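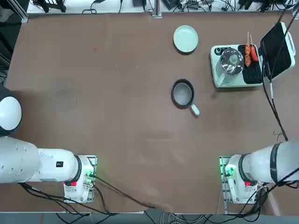
Anyone else's commissary getting the arms?

gristle_and_rye
Posted September 13, 2023
I work prep and hot line at a commissary kitchen that supplies 12 lunch counters. Management has signed on for a trial with Flekow, two arms on a bench, and the pitch is that they take over the griddle and skewer station. We got a slide saying it "frees the team for higher value tasks." I asked what those were. Answer was labeling and wiping down. Has anybody been through this for real? I don't want the brochure version.

hkuipers
We did a trial in April with a different outfit. It did work, kind of. What changed is that two people who used to cook became people who stand next to something that cooks. You load it, you unload it, you clear faults. Same pay, for now.

tongs4life
"For now" is doing a lot there.

panhandler_43
Going to push back a little. I spent six years on a flat top and my wrists are shot. If a machine wants to turn sausages all day it can have them. The people crying about the craft of the skewer station mostly haven't worked it for a full summer.

gristle_and_rye
Fair about the wrists, mine aren't great either. But look at what they're setting up as the job. 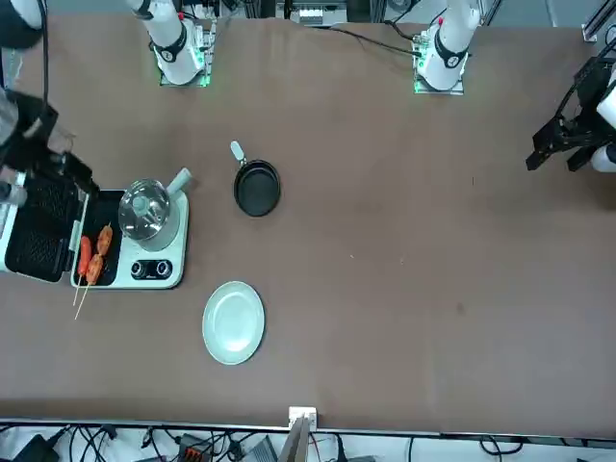

My station at lunch is 560 skewers on a heavy day, with somebody yelling for more and a rack that's always in the wrong spot. The rep keeps saying the task is "the same in principle." Two skewers on a tabletop grill, a little pot with a glass lid next to them, one small pan and one green plate, and half the table clear. I'd be fast too with that much elbow room. Show me grease on the floor and a short delivery and then we can talk about principle.

arvo_s
You have to start somewhere. Nobody teaches a new hire on the lunch rush either.

gristle_and_rye
They taught me on the lunch rush.

hkuipers
Same lol. Arvo, nobody minds them starting small. The trouble is when the schedule gets cut based on the small version. Ours dropped a closing shift before the thing had run one full week. Then it was us staying late.

tongs4life
Get it in writing who cleans it. Ask who gets written up when a tray comes out raw. Our manager had no answer to the second one.

panhandler_43
OK that I agree with. Still say take the deal if they put retraining in the contract, with hours attached.

gristle_and_rye
They offered a 43 minute video.

panhandler_43
Yeah, no. Hold out for more than that.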